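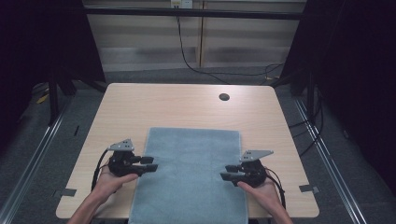

One buyer in Wandstead says the Olden bath towel came up softer after the second wash and shes ordering 8 more for the guest rooms.

Olden Bath Towel -- Tiltska
Short pile, stitched sides. Blue-gray back in stock, other colors in October.
Wash before first use. No fabric softener -- kills the absorbency. Tumble low.
Packs of 10. Orders over $50 ship free. Hand towels to match, see Mekonnen range.
Returns: unwashed only, tags on, recipt in the box pls.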